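November 26, 2020

Notebook, season planning. Mostly for me and whoever picks up the Tramley schedule after this.

Third version of the winter calendar came in from the league office. Cross country moves to December, basketball "to follow," wrestling not mentioned at all. I've stopped writing these in pen. Version two also had a firm start date and it lasted 19 days.

Ran the roster numbers again. 406 signed up across all sports last fall, 102 have turned in the new health forms so far. The office reads that as a slow start. I read it as families who looked at the calendar and decided to wait. I don't blame them. Can't prove it either, the forms don't ask.

The plan on paper is pods, no shared balls, temperature check at the gate. Fine for conditioning. For an actual meet I can't see how it holds up. Two schools means two sets of rules, and Kader still hasn't sent theirs. Moon sent one page, half of it about parking.

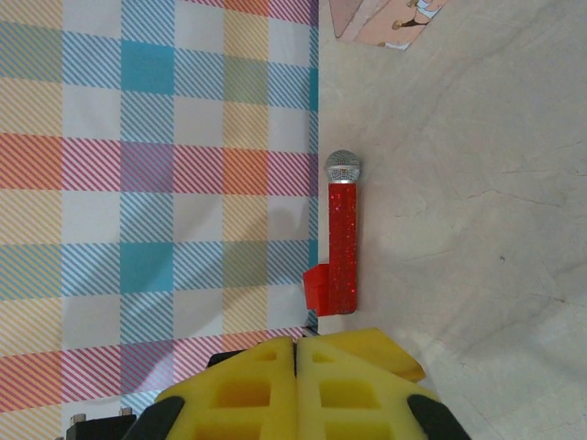 Bit-na Jin: You're too hard on the cross country part. Staggered starts work. Jolta ran a time trial with 3 waves and the kids were glad to have it. I'd rather have a bad meet than none.

Read that twice. Okay on the waves. But a time trial on your own course with your own runners is not a meet, and I'd like to see what they did at the finish line, where everyone bunches up and bends over and breathes on each other. Asked for their write-up. Will change my mind if it's any good.

Bok-nam Hyun wants the senior runners told by next week whether there's a season. I said tell them what we have, which is a draft. We told the soccer seniors "very likely" and then had to take it back. 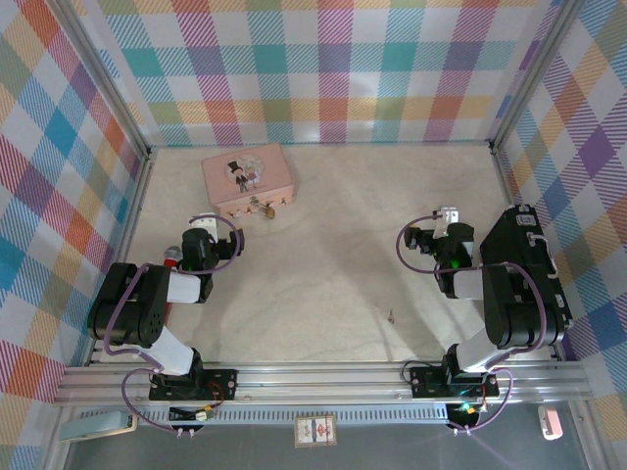 Pink tin box toward the back left, the two arms on their rail.

To do: chase Kader for their rules. Ask the league straight out about wrestling. Count forms again before the December call. Leave the bus booking alone until there's a version four, and probably after that too.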